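Speaker notes – "Good Enough Surfaces: Setting Up a Work Table From What You Have"
Haslam Community Craft Evening, Zelville, August

Opening (10 minutes)

Welcome everybody in and let them find a seat and a drink before starting. Say thank you to the Putura workshop for the loan of the hall, and mention that the coats can go on the back rail.

Start with the story of the table in Pullach. I spent most of a winter there looking for the perfect work surface, and I must have read every catalog in the house twice over, and in the meantime I made nothing at all. In the end I put a cloth over an old dining table, put a piece of a box on top of that, and got on with it. Let them laugh. Ask who has a project waiting for "the right table" – there are always a few hands.

Cloth first, cardboard second (14 minutes)

The cloth is there for the eyes as much as for the table. Pick one strong plain color that your materials don't share. I am very fond of a royal blue, and so is anybody who has ever dropped a cream button on a cream tablecloth. Folds toward the back don't matter much, so please don't go home and iron it on my account. Lint does show up on a deep color. Keep a roller in the drawer and use it when you remember.

Then the cardboard, and here I would like people to slow down a little and really look at the slide. Tan card on blue cloth, with a top edge that is rough and a bit torn in places, a little stain, a small dark mark like a stray pen stroke. It lies flat and gives you a good big area to work on, and I'd be happy to cut, glue or sort on a sheet like it any evening of the week.
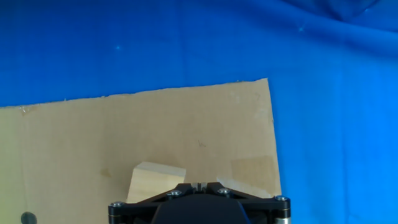

Choosing your sheet (10 minutes)

Pass the samples along the rows, thick ones first. Things to say while they go around:

Bigger is nicer. Anything that held a large appliance is worth asking for.

Run your palm across it. If it has a crease down the middle, your pencil will find it every time.

Peel old tape slowly and at a low angle. A shiny scrap left near a corner can stay.

Turn the sheet over when one side gets too marked up, and when both sides are done, start again with another. My last one cost me nothing and saw me through 254 greeting cards, which I am still rather proud of.

Questions, then tables

Whole session is 90 minutes, so leave plenty for hands-on. Somebody will ask about cutting mats. Say yes, lovely, if you have one. Scissors are in the tin by the door – count them back in.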